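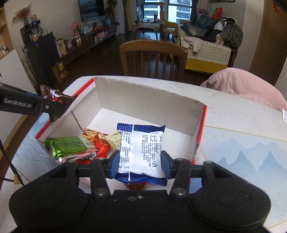 Yoon, October

Section 5. Changing the Drevar from flight mode to walker mode

This section applies to the Kekard Drevar strike craft from the Fleltonano series, second release. Owners of the first release should use the older sheet. The hip frame is different and steps 3 to 6 will not work.

Length in flight mode is 272 mm with the nose probe fitted. Clear enough space to lay the model flat with both wings fully swept forward.

Before you start

Take off the nose probe, both tail antennae and any underwing stores. Put the landing gear up and close all three doors. Check that the canopy is shut. The pilot figure may stay in the seat.

CAUTION: Do not force any joint. Each hinge has a click at both ends of its travel. If a part stops between clicks, go back one step and check the position of the part next to it.

Steps

1. Turn the model over so that the belly faces up. Slide the grey latch behind the nose gear door towards the tail.

2. Fold both wings back until they click. The left wing sits below the right one.

3. Hold the intakes, not the engines, and pull the two engine blocks straight back by 8 mm. A red line shows on each rail when the block is fully out.

4. Swing the engine blocks down together. They form the lower legs.

5. Open the arm bay and lift out both arms. Turn each shoulder outwards a quarter turn before pulling it clear of the bay wall.

6. Press the hip frame forward until it locks into the slot under the cockpit. The lock is stiff on a new model.

7. Fold the nose down over the chest. Keep fingers away from the canopy rails.

8. Raise the head from the back plate and turn it to face forward.

9. Open the feet. The toe and heel flaps move separately. Set both flat before standing the model up.

Note: the box art shows the shoulder covers in the raised position. Raised covers limit the arms to a half swing. For full movement leave them down.

Stand and supports

The walker will stand without support if the tail fins are folded. With the fins open or the long rifle fitted, use adaptor 967 in the socket at the base of the spine. The flight mode adaptor has a wider peg and will split the socket.

Going back to flight mode

Carry out the steps in reverse order. The arms must go in before the hip frame is released — the bay cannot be reached afterwards without removing the chest plate.

Loose joints

Knee and ankle joints can be tightened with the small driver supplied. Turn the screw an eighth of a turn and test. The shoulder joints have no screw and should not be opened. Keep the model out of heat over 40 degrees, as the rails may warp.

Section 6 covers the fitting of underwing stores.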